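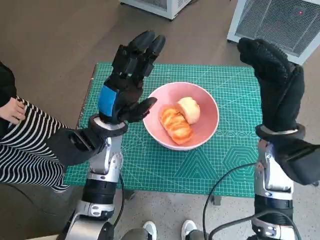 Tunlow Cutting Mat, Green, Self-Healing

I've been selling craft supplies for 8 years and this is still the mat I grab when I sit down to make something for myself. I started out on a Pelance mat, which was fine until I switched to a heavier knife and started leaving grooves you could lose a bead in. The Tunlow closes up much better after a cut. Not perfectly (lean hard on the same line all afternoon and you'll see it), but well enough that my blade doesn't wander into old tracks.

It comes in 2 sizes. The small one lives happily on a side table or a desk you also need for other things. The large one is for quilters and anybody cutting big sheets of card, and it wants a proper table underneath it. Please measure first - I get a few of the large ones back every December from people who guessed!

The large mat weighs 900 grams, so it stays put when you lean on a ruler. Both sizes work with rotary cutters and regular craft knives. I wouldn't use a hot glue gun on either one, and keep them out of a parked car in summer. Heat will warp a mat and I've never managed to get one flat again.

To clean it, use lukewarm water, a drop of dish soap and a soft brush. Fabric fuzz comes out of the cuts with a white eraser.

Mats ship flat from our Gaete shop, never rolled. If yours shows up bent, send me a photo and I'll get another one out to you.

Goes well with: Postosov steel ruler, Tunlow rotary cutter, spare blades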